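Two weeks with two hand-held grippers

2022-09-26

I promised in my last post to write something about the hand-held grippers, and several of you have asked, so I try to put my notes in order. The short version is that we had two of them on loan at the workshop in Grorkthorpe, one from Wallano and one from Ekinci, and we had to decide which one we would keep for the autumn.

For those who come new to this blog: with such a tool you hold the gripper in your own hand and do the task yourself, and the camera on it records what the fingers see. Later the recordings are used to teach an arm. Our arm is the old Brernmont, which has stood in the corner for most of the summer while I was fighting with its controller. I will write about the controller another time, when I am less angry with it.

The tasks were simple. Pick up a thing from the table, put it down in another place, pick it up again. We used what one finds in any office. In total we made 121 recordings with the Wallano and 78 with the Ekinci. The numbers are not equal, and I know that this is not good practice. The Ekinci had to go back for one day to have its firmware changed, and we never caught up.

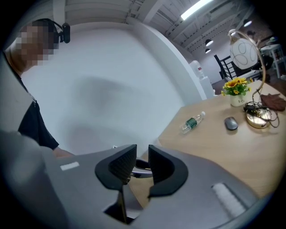

Photo: from the gripper's own camera, September. Own work.

The wide lens was the first thing I had to get used to. Straight edges become curved, and the body of the gripper takes a large part of the picture for itself. In the beginning I thought this was wasted space. After some days I changed my opinion, because with a narrower lens I lost the table each time I turned my wrist, and with this one I still had it, with the bottle and the mouse on it and also half of the room behind. For the software it is useful to have something that does not move with the table. The lamp and the flower pot did this job very well for us.

The bottle was the most difficult object. It is clear plastic, and when it lies on its side it rolls if you touch it with one finger before the other. The textured pads helped more than I expected. With the smooth pads, which we tried on the first day, I had to press so hard that the bottle lost its shape. The mouse was easy from the side and nearly impossible from above, with both grippers.

Now the weight. The Ekinci is lighter, and you feel this after one hour. The Wallano has the better trigger, with a long and even movement, so that you can close the fingers slowly. The Ekinci closes quickly at the end -- I knocked over the flower pot twice because of it. Both record at 60 frames per second, and in both cases the clock was stable enough that I could match the video with the finger position without any tricks.

One complaint about the Wallano is the battery cover, which opens when you put the tool down in a hurry. I fixed it with tape. A complaint about the Ekinci is that the manual exists only as a very long web page without a search field, and I have now read all of it.

We keep the Wallano. My colleagues wanted the lighter one until they had to do the bottle with it, and after that the discussion was short. The plan is to reach 2000 recordings before we let the arm try anything alone. If somebody has experience with softer pads for clear plastic, please write to me, the comments are open again.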